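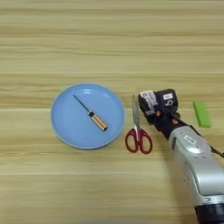 Dear all, thank you for the many answers about my question of the small tools. I read every one of them, some two times, and I will try to reply to the main points in one message so that your mailboxes stay quiet. My problem, for those who missed it, is that the hand tools we need every day at the repair table are never together when somebody wants them. I have started with a plate. It is a plain round one in light blue, with a low raised rim, and the screwdriver with the orange and black handle lies in it very well, with the whole length inside the rim. The red scissors lie on the wood beside it, closed, because I have not yet decided if scissors belong in a plate or in a jar. I would like to hear opinions on exactly this.

Reinhold Rathjen wrote:

> I have followed the thread with interest but I think we are
> making it too complicated. At my place I had a drawer organizer
> from Kolex with many little compartments, and for the first
> month it was beautiful. Then every compartment was filled with
> the wrong thing. The screwdriver was too long for its slot, so
> it went diagonally across three others, and after that you
> could not lift anything out without moving it first.
>
> My advice is to keep out only what you use every day and put
> everything else in a closed box. Do not buy anything. Also do
> not paint outlines on a board. My father did this in his garage
> and when he changed his pliers for a bigger pair he had the
> wrong outline on the wall until he sold the house.
>
> One question to you. Why a plate and not a tray? A plate is
> round and tools are long.
>
> Reinhold

Reinhold, thank you. I agree with almost everything and I laughed at your father's pliers, I hope he will forgive me.

To your question first. I took a plate because I had a plate. We have a shelf of dishes which came with the room, and the blue ones are not used since we changed to mugs and small bowls for the tea. But after I tried it I found some reasons to keep it. The rim is shallow, so I can pick up a handle without turning my hand in a strange way. With the deep tray from Tiedemann, which we had before, I always had to go in from above with the fingers, and the small things went to the corners together with the dust. A round plate has no corners. Also I can wipe it in one movement, and if somebody needs the table for something large, the plate goes to the windowsill with everything on it.

You are right that tools are long. I measured nothing, I only laid the tools in and looked. My rule is now very simple: if it does not fit inside the rim, it does not live in the plate. The long flat screwdriver went back in the box for this reason. I think this rule is also good for stopping the plate from growing into a second drawer.

The colour was not planned, but it helps me. Our table is light wood with a strong grain in long stripes, and a thin grey shaft can disappear on it, especially in the evening when only the lamp at the door is on. On the light blue I see it at once. Somebody on this list (I am sorry, I can not find the message any more) suggested a white cloth for the same purpose. I tried a cloth last winter. It moved with every sleeve, and the small screws went into the folds. For watch repair I can imagine that it is right. For toasters, no.

Now the scissors. I see three possibilities, and none of them makes me completely happy.

First, in the plate with the screwdriver. They would probably fit if I lay them across, but then the finger loops sit on top of the screwdriver handle and one has to lift one thing to get the other. This is the same illness as Reinhold's drawer.

Second, in a jar, with the points down. I did this for many years at home. It is quick, and a red handle is easy to find. But our jar is light, and when it has scissors in it and two pencils, it falls over if you look at it. A heavier jar would be better. Does someone use an old crock, or a cup filled partly with sand? I am a little afraid the sand is bad for the blades.

Third, simply on the table, to the right of the plate, blades away from the person who sits there and handles towards him. This is how I do it at present. I must say it is the most comfortable for the hand. The disadvantage is clear, they wander. People cut a piece of tape, put the scissors down where they stand, and in the afternoon they are under a newspaper. I also do not like points lying open when there are children in the room, even when the blades are closed.

I have thought about a second plate only for the scissors. My wife says that soon we will have laid the table for a dinner with eight courses and no food. She has a point, but I am keeping the idea in reserve.

Some smaller things which came up in the thread:

About magnets. Two of you wrote in favour of a magnetic strip on the wall. I have nothing against it, but our wall is plaster over something soft, and I do not trust the screws there. There is also the matter that a screwdriver which has lived on a magnet becomes a little magnetic itself. For some jobs you want this. For an old cassette recorder I prefer to have none of it.

About the handle. The question was asked if the see-through orange handles are worse than the soft rubber ones. I can only speak for my hand. The rubber ones are kinder when you turn many screws, but the rubber we had from Jotus became sticky after a few summers and no soap could help. The hard plastic, with the stripes along it, I wash in warm water and dry well, and it is clean. I would keep both if I had the space, and use the hard one for short jobs.

About labels. I had printed labels for the shelf, and I have taken them off again. They were correct for a short time. Now there is only one small piece of tape on the underside of the plate which says "repair table", so that it does not go back into the kitchen with the dishes. This I would recommend to everyone who uses kitchen things for tools. Please also never bring such a plate back for food, not even after washing. There was oil on the tools at some time, and perhaps worse.

About the screw collection. For the newer members: we inherited a cabinet of screws, and one patient person counted them, 2,876 pieces, all sizes mixed. It was suggested to sort them by length. My experience is that nobody looks for a screw by length, they come with the old screw in the hand and look for the same head. So if we sort, then please by head first. We have 20 glass jars with good lids, and I think it will be enough if we are strict and throw away the rusty ones. There are also 530 washers in a biscuit tin. I propose to leave them in the tin. They are happy there.

About buying the Pliliro wall rack. I looked at it in the shop. It is well made, but the hooks are set for larger tools than ours, and our scissors would hang from one loop and swing. I would wait with this. If someone owns one already and can tell how it behaves with small things, please write.

Then a practical request. When you finish at the table, put back only these: the one screwdriver in the plate, the scissors beside it. Everything else goes in the box. The upper half of the table, the side to the wall, should stay free, because this is where people put down what they bring, and a lamp or a radio needs more room than one thinks. I was guilty of filling this side myself with the glue and the tea, so I write it also for me.

I want to try it like this until the end of September and then tell you what survived. If the plate is by then full of rubber bands and dead batteries, I will admit it openly and Reinhold may choose the next method — even a tray, if he insists.

What I would still like to know from you:

Scissors with points down in a jar, yes or no, and what makes the jar heavy enough?

Has anybody a good way to keep two sizes of screwdriver together without one lying over the other? I had the idea of a plate with a small groove, like those for corn on the cob, but I did not find any at the second-hand shop.

Does red paint or tape on the handles really help that things come back? Our scissors are red already and they still travel, so I have my doubts. But maybe it is only that the newspapers here are too large.

Please reply to the list and not only to me, the last time four good answers went to my private mailbox and I had to copy them all by hand. And please cut the older messages when you answer, some of our members read on a telephone.

Many greetings from the repair table, and thank you again for your patience with my English.

P.S. To the person who asked for the sharpening stone: it is in the closed box, under the tape measures, wrapped in a grey sock. The sock belongs to the stone, please leave them together.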